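「失敗した回ほど、あとで見返したくなるんです」

作業場の扉を開けるなり、イオロ・フォルクスさんはそう言って椅子をすすめてくれた。ピラノの開発チームに入って三年目。双腕ロボットに物の出し入れを覚えさせるための手本づくりを、企画から操作まで受け持っている。隣でモニターを調整していたエゼキエル・ティボドーさんは、集めた手本を学習に回す側の担当だ。二人とも、この仕事の話になると早口になる。

ピラノがいま取り組んでいるのは、瓶や缶を箱に収める動作である。人が腕を遠隔で動かし、その動きとカメラの映像をまとめて記録する。一回分の記録を二人は「一本」と呼ぶ。7月に始めたころは、一日に13本残せればいいほうだったという。

「最初の週は、ほとんど捨てました」とフォルクスさんは笑う。「腕が遅いとか、つかめないとか、そういう話だけではないんですよ。私が迷うと、迷った動きがそのまま残る。瓶の上で手が止まって、ちょっと右に寄って、また戻る。人間なら考えているんだなとわかりますけど、学習するほうは『瓶の上では右に寄って戻るものだ』と受け取りかねない。それを見つけたときは、怖いのと面白いのとで、夜まで再生していました」

いまは操作の前に、手順を声に出して確認する。どちらの腕から動くか、どの仕切りに入れるか、置いたあと手をどこへ逃がすか。決めてから始めると、動きに芯が通るのだそうだ。 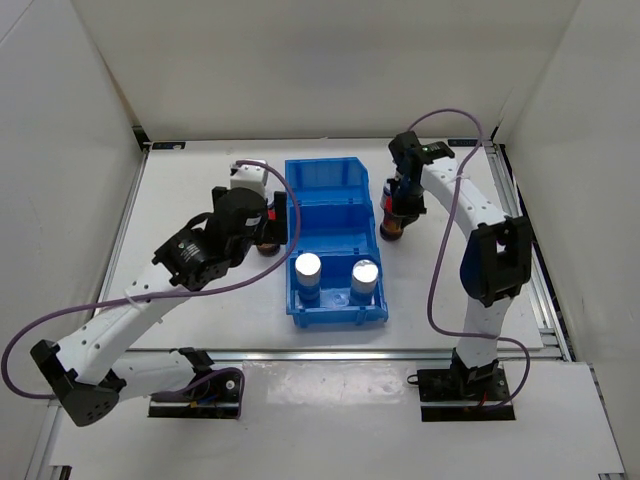
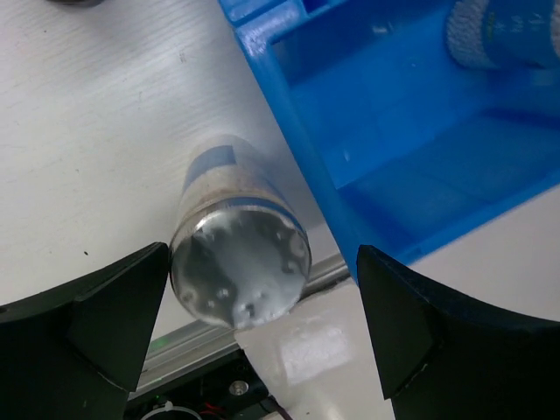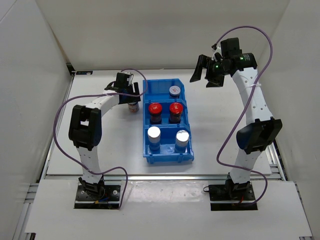

手本の良し悪しは何で決まるのか。ティボドーさんに尋ねると、答えは「ばらつき」だった。同じ場所に同じ瓶を置いて100本集めても、学習したモデルはその場所のその瓶しか取れるようにならない。「だから並べ方を毎回変えます。向きも、間隔も、種類も。立っている瓶ばかりではだめで、金属の缶が横倒しになって、丸い端をこちらへ向けているような置き方も要るんです。手首のカメラから見ると、端の面が光ってしまって、胴のどこをつかめばいいか急に難しくなる。僕はあの見え方が大好きで、ああいう一本が入ってくると席を立って見に行きます」。赤い蓋の瓶と白い蓋の瓶を同じ青い箱に混ぜるのも、色だけを手がかりに置き場所を覚えてしまうのを防ぐためだという。

では、多ければ多いほどいいのだろうか。

「それがですね」と、ティボドーさんは身を乗り出した。「夏の終わりに一度、200本で学習させたモデルと、そこから65本を抜いたモデルを比べたんです。抜いたのは、途中でつかみ直しが二回以上あったもの。減らしたほうが素直に動きました。あのときは二人で声を上げましたね」

ただし、つかみ直しをすべて外せばいいわけでもない。フォルクスさんによれば、一度つかみ損ねて、落ち着いて開き、角度を変えてもう一度取る、という流れは宝物だ。本番では必ずつかみ損ねが起きる。そのときどう立て直すかを知っているモデルと知らないモデルでは、見ていて安心感がまるで違う。

「だから印をつけて残すんです。『いい失敗』と『困った失敗』に分けて。最初は私ひとりの感覚で分けていたので、エゼキエルとずいぶん言い合いになりました」

「なりましたね」とティボドーさん。「僕は数字で切りたい。イオロは手ざわりで切りたい。いまは二人で同じ映像を見て、意見が割れたものだけ保留の箱に入れています。保留の中から規則が見つかることがあって、これがまた楽しい」

たとえば、手首の向きを変えるタイミング。フォルクスさんは瓶に近づきながら少しずつ回す癖があり、ティボドーさんが操作すると、上で回しきってから真下に降りる。どちらもきれいに取れるのに、混ぜて学習させると、モデルは途中で決めかねたような動きになった。二人は話し合い、狭い仕切りのそばでは上で回しきる、広いところでは近づきながら回す、と使い分けることにした。保留になっていた映像の多くは、この決めごとひとつで片づいたという。

双腕ならではの苦労も聞いた。片方の腕が動いているあいだ、もう片方をどうしておくか。遊ばせておくと、映像の中でその位置が毎回ばらばらになる。かといって決まった場所に固定すると、そこから動き出す手本しか集まらない。

「待っている腕にも仕事があるんですよ」とフォルクスさんは言う。「次に取るものの近くで、開いて待つ。相手の通り道はふさがない。料理を二人でするときと似ていますよね。包丁を持っている人の前に手を出さないでしょう。あの気づかいを、動きとして残したい」

ケーブルの話になると、二人の口調はさらに熱を帯びた。腕を大きく伸ばすたびに手首のまわりの線が引っぱられるので、たるみの取り方を何度もやり直したそうだ。短ければ手首が回りきらず、長ければ箱の上に垂れてカメラに映り込む。いまの長さに決まるまで、留める場所を少しずつずらしては一日動かし、またずらした。地味な作業ですね、と言うと、ティボドーさんは首を振った。「線の具合が落ち着いたら、操作する人の肩の力が抜けるんです。それが動きに出る。記録を見ればわかりますよ」

新しく操作に加わる人には、まず何を教えるのか。フォルクスさんは少し考えて、「置き方」と答えた。つかむほうには誰でも集中する。ところが置くときは、もう終わった気分になって、指を早く開いてしまう。瓶の底が面に着いたことを確かめ、ゆっくり開き、まっすぐ上に抜く。練習では、その最後のところだけを繰り返すのだという。

「私も初日は置くところで転がしました。瓶がこう、くるっと。悔しくて、昼休みもずっとやっていましたね」

次の計画も聞いた。まずは箱に入れる動作の逆、つまり箱から出して並べる手本を集める。収める動作の記録を逆に再生すれば済みそうに思えるが、そうはいかないらしい。出すときには、隣の瓶に指を当てずに差し込む隙間を探さなければならない。そのあとにはペンリーの拠点に同じ作業台を組み、別の人たちの手でも手本を集める予定がある。ティボドーさんは、照明も床の揺れも違う場所の記録が混ざるのを心待ちにしている。

「きっと最初は成績が落ちますよ。でも、どこで落ちるかが見えるじゃないですか。そこを埋める手本を、またイオロに頼める」

「頼まれたら、やりますけどね」とフォルクスさんは言って、操作席に戻っていった。午後は缶を多めにするそうだ。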